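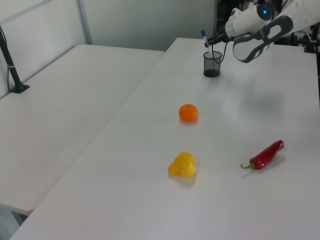 Fig. 10. Mesh pen holder on a white table, with a blue-capped marker standing in it.

Section 4: Labelling your storage boxes

Your Nadeck storage set comes with blank write-on labels, clip-in label holders and a sheet of numbered stickers. Read this section through before you write on anything. If you have the Olbridge shelf unit, put the shelves up first (Section 3) so you know which side of each box will face out.

Before you start

You will need:
- the label pack
- a marker with a fine or medium tip
- a dry cloth
- the record sheet from the back of this guide

Wipe the front of each box and leave it to dry. Stickers do not hold well on a dusty surface.

4.1 Fitting the label holders

1. Hold the label holder with the open side facing up.
2. Line up the two pegs on the back with the two holes in the front of the box.
3. Press the left peg in until it clicks, then the right.
4. Pull gently on the holder. If it moves, take it out and start again from step 2.

Note: Boxes made before the August change have one hole in place of two. Use the single-peg holder in the small bag.

Caution: Do not push the pegs in with a screwdriver or knife. The plastic around the holes can split.

4.2 Writing the labels

1. Lay the blank labels on a flat surface, matt side up.
2. Write the box number in the top left corner.
3. Write the contents below in capitals, no more than two lines.
4. Leave the ink for 10 minutes before you touch it.
5. Slide the label down into the holder.

Permanent ink cannot be removed from the labels. If you expect the contents to change, use a dry-wipe marker and fit the clear cover (part 579) over the label.

Note: For boxes kept in a garage or shed, use permanent ink. Dry-wipe ink rubs off in the damp, even under the cover.

4.3 Filling in the record sheet

The sheet has 41 lines, one for each sticker. Write the box number, the shelf and what is inside. Keep the sheet indoors, away from the boxes. If you move a box to another shelf, cross out the old shelf and write the new one next to it - do not change the box number.

Larger sets, such as the Plomberg archive set, use a bound book with space for 1,000 entries. It is filled in the same way.

4.4 Replacing a label

1. Squeeze the sides of the holder and lift the old label out.
2. Wipe inside the holder.
3. Slide in the new label and change the entry on the record sheet.

Spare labels are sold in packs by Pfister. Older packs are slightly wider and need trimming along the printed line.

Section checked by Bit-na Sun, 4th February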